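Trial Operators Wanted: Wrist Cameras and Grippers on Kitchen Controls

Bostholm, Plernham site
Casual and part-time, paid hourly
Starts in May

What we're looking for

Bostholm is hiring people to run side-by-side trials of robot grippers and wrist cameras at our test kitchen in Plernham. The work runs for 10 weeks. No engineering background is needed. You do need steady hands, patience with repeated tasks and the habit of writing down what happened before you start the next run.

We also have a smaller number of one-off places for people who would like to take part as participants instead. Those are covered further down.

About the trials

The test kitchen is fitted out with ordinary household appliances, cupboards and benches. An operator drives the arm through a hand controller and asks it to do small jobs: turn a knob a set amount, press a button, open a drawer, move a cup from the bench to a shelf. Each job is repeated with different equipment on the end of the arm.

This round compares two grippers. One is the Cetico, a two-finger parallel gripper with flat rubber pads. The other is the Halliday, which has curved fingers and a bit more give at the tips. We are also comparing two wrist cameras and two hand controllers, so the full set of combinations takes a while to get through. Last round we logged 2,883 runs and still had gaps in the knob tasks, which is where most of this year's hours will go.

Knobs are harder than they look. The fingers have to straddle the knob, close evenly and turn without sliding up the rim. At that distance the wrist camera is often working closer than it can focus, and the operator has to decide what can still be used. A close view of an appliance panel might leave you with the outline of a white knob, an orange dot on the panel above it and lettering too soft to read with certainty. Part of your job is to note what you could make out at that point and whether you would have gone ahead on it, using the camera view alone.

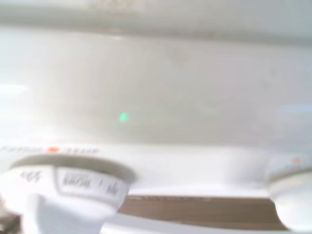 What you'll be doing

Setting up the arm at the start of a shift, including fitting the gripper and camera listed on the run sheet

Driving the arm through each task with the controller assigned for that block

Scoring each run as complete, partial or failed, with a short note on the cause if it failed

Rating the camera view at three points: on approach, at contact and after release

Swapping fingers and pads between blocks and checking the mounting bolts

Putting knobs, drawers and loose items back to their start positions

Wiping down pads and lenses at the end of the shift

The appliances used in the knob tasks are isolated from their heating circuits. Some still have power to their indicator lights. You will be shown the isolation check on your first day and will do it yourself at the start of every shift after that.

What you need

You must be 18 or older and able to work in Australia. You should be able to stand or perch on a stool for blocks of up to an hour, read a screen at arm's length (glasses and contacts are fine) and lift the gripper case, which weighs 7 kg.

Clear written English matters more to us than technical terms. A note that says "left finger touched the rim first and the knob moved before I turned it" is useful. A note that says "grip problem" is not.

Experience with game controllers, sewing machines, lab work, camera gear or small repairs would help, and please mention it if you have it. We have had good operators from all of those. Left-handed applicants are welcome, and both controllers can be set up either way.

Hours

Shifts are four hours, morning or afternoon, with a paid break in the middle. The morning shift starts at 8.30 am and the afternoon shift at 1 pm. Most operators do three shifts a week. There is a Saturday morning shift as well, paid at the weekend rate, and we would like to hear from anyone who can cover it regularly.

Please don't apply if you can only do the first few weeks. Operators get quicker as they go, and a change of hands halfway through makes the gripper results hard to compare.

Pay and training

Pay is hourly under the casual rate set out in the information pack, with super on top. Your first two shifts are training and are paid at the same rate as any other. You will learn the stop button, the isolation check, the finger swap and the scoring sheet, then do a block of practice runs that don't count towards the results.

Enclosed shoes are required. Long hair must be tied back and lanyards left in the locker. We supply gloves and safety glasses.

One-off participant sessions

We are also looking for people who have never driven a robot arm. These sessions show us how the two hand controllers compare for a beginner, so it is important that you come without practice.

A session takes 70 minutes. You will get a short introduction, try both controllers on the same set of tasks and fill in a questionnaire after each one. One task uses only the wrist camera, with a screen placed between you and the kitchen. Many people find that one slow going. You can stop at any time and will still be paid for the session.

We record the arm's movements, the camera views and your answers. We do not film your face or record your voice. Your results are stored under a number, and you can ask for them to be removed up to the end of the round.

You can't do a participant session and then work as an operator in the same round, so please choose one. If you have worked with us as an operator in an earlier round, you are welcome to apply for that role again but can't be a participant.

Getting here

The site is a ten-minute walk from Plernham station. There is free parking behind the building and a bike cage beside the loading door. The test kitchen is on the ground floor with step-free access from the car park. The benches can be raised and lowered, and the operator station can be used seated. If you need something else changed to do the work, tell us in your application and we will talk it through before the trial shift.

How to apply

Operators: send a one-page resume and a short covering note through the Bostholm careers page. In the note, tell us which shifts you can do and describe a job you have done that involved repeating the same task carefully. Shortlisted applicants will be asked in for a paid one-hour try-out on the arm. There is no separate interview.

Participants: fill in the short form on the same page and choose "Plernham sessions". We will reply with a list of open times. Places are offered in the order the forms arrive -- if the list is full, we will keep your details for the next round unless you ask us not to.

Applications for both close at 5 pm on the last working day before the round begins. The information pack, with the pay rates and the full task list, can be downloaded from the careers page.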